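Sevenen Community Help – Shared Workshops – Grippers and Hand Tools

Fingers on a home-built hand-held gripper close unevenly on soft objects

Posted by Manalastas

Our workshop in Nusasbridge is completing a pair of hand-held grippers with printed bodies. Each has two fingers driven by a single trigger through a pair of meshed gears. On rigid objects the fingers meet at the center line. On soft or thin-walled objects one finger arrives first and pushes the object sideways before the other makes contact.

The gears were replaced in April and the fault remained. The trigger spring is the one specified in the build notes. Trials are conducted on a round table with a bread roll, a plastic cup and two bottles, and the cup and the roll give the most trouble.

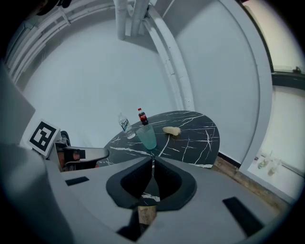

Sevenen Help Digest, Issue 244, p. 1825

Members are asked to advise whether the fault is more likely to lie in the gears or in the finger mounts. The workshop would prefer not to reprint the body, as the last print occupied the shared machine overnight.

Posted by Boltotness

The finger mounts should be examined first. Remove the trigger linkage, hold one finger still and attempt to move the other by hand. Any free travel at the tip indicates play in the pivot holes or between the gear teeth. A small amount at the pivot becomes considerably more at the fingertip.

If the pivot holes have worn oval, they may be drilled out and fitted with metal bushings. This does not require a new body. Please also confirm that both pivot screws are tightened equally – a screw that clamps the finger against the housing will cause it to lag, and a rigid object will hide the fault.

Where the pivots are sound, refer to thread 2464, which covers gear spacing for this type of jaw.

Posted by nusasbridge_bench

Same problem with ours. Sanded the fingers where they rubbed and it improved. Did not measure anything. We used 800 grit.

Posted by Manalastas

The advice is appreciated. One pivot screw was considerably tighter than the other. It has been backed off and the fingers now meet evenly on the cup. The roll is still pushed slightly to one side, and bushings have been ordered for both grippers.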